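Renting a humanoid by the month: Provero home kit, first impressions
Reading time: 4 minutes
Last updated: December 16, 2022 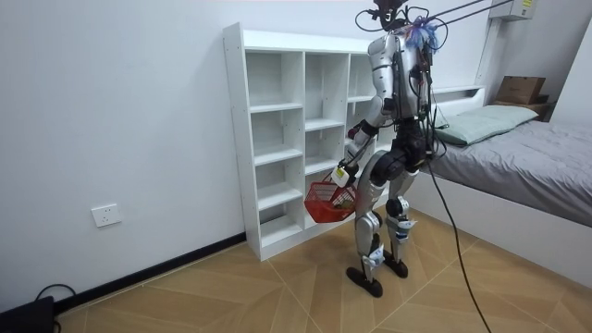
Bedroom tidy-up task, red basket in hand, tether lines on.

tintseng
Hello all. My name is Tin-yau Tseng, I write the small apartment reviews here. Since July I am testing the Provero home kit, which is a humanoid on monthly rent together with the task software and remote support. Several people asked me by message if it is worth the money, so I answer in one place.

The task I use for comparing is simple. The robot must carry a basket with small things to a shelf in the bedroom and put the things in the compartments. I gave it 50 attempts with the newest software. In 33 of them it finished without help. In 14 it stopped and asked for the operator, and the rest I had to stop myself, one time because the basket was going into the side of the bookcase.

Good points: walking on tile is quiet, the grip on a thin handle is better than I expected, and support answers the same day. Bad points: the cables. You must think about the cable on the floor every time it turns. Also the setup of the overhead lines needs a real fixing point, and my landlord was not happy about this.

mossy_gear
Thanks for writing this up. What counts as "finished" for you? If the thing is in the wrong compartment but it's on the shelf, is that a pass?

tintseng
Good question, I should have written it. Any compartment is a pass. I tried to ask for a specific one, but then the result was much lower and I did not do enough attempts to give a fair number.

rkd_home
So it can't really tidy, it can put stuff on a shelf somewhere. I'm sorry, but for a monthly rent I want my own arms to be less involved than that. A teenager does it for pizza.

Kjell Bakke
I don't agree with rkd_home. Two years ago I rented a different machine from Solberg, and it could not go near furniture at all. It needed a free circle on every side. In the picture the basket is right in front of the shelving and the robot is standing close to it with bent knees. For me this is the interesting part, because in a small bedroom there is no free circle. The bed is just there.

rkd_home
Close to a shelf with nothing on it. Put my shelf there, with the glass animals, and then we talk.

Kjell Bakke
This is fair. I would not give it glass animals either.

mossy_gear
What are the white straps on the shins for? Part of the kit, or did you add those? And the feather thing by the neck, which I now want for my vacuum cleaner.

tintseng
The straps are not in the Provero manual, and they do not change how it walks as far as I can tell. The blue and purple thing has no function that I know, but guests ask about it before they ask about the robot.

pell_o
I had the kit on trial and sent it back. My problem was the overhead support. The sales page says "moves freely in your home" and then you learn it is on lines in one room. If you have to carry it to the kitchen, this is a lift for two adults. They should write this on the first page of the offer and not in the appendix.

tintseng
I agree with you about the sales page. I wrote to them about the same sentence and they said it will be changed. Until now it is the same.

I disagree a little about sending it back. The contract has a notice of 2 weeks, so the risk is not so big if you only want to learn what such a machine can do. If you want help in the household, then no, don't rent it yet.

hannelore_v
Did anybody compare it with the Pikness arm on the wheeled base? I know it is not a humanoid, but a shelf is a shelf. The Hinell shop has both on offer and the man there was pushing me very much to the Pikness.

Kjell Bakke
I have used the Pikness for a few days at a friend's place. For low and middle shelves it is faster, and you don't need anything in the ceiling. It does not like door sills. For a tall bookcase like the one Tin-yau has, I think the top row would be out of reach, but please measure before you believe me.

hannelore_v
My top row is only for suitcases, so maybe I go with the wheels. Thank you.

rkd_home
Last question from me and then I'm quiet. How long does one basket take?

tintseng
It depends how many things are inside. With a few small things like I use, roughly the time to drink a cup of coffee slowly. I will time it properly with the next software version and post the table in this thread.

mossy_gear
Please include the pizza teenager as a baseline.

tintseng
I will ask my nephew. He wants to know which pizza.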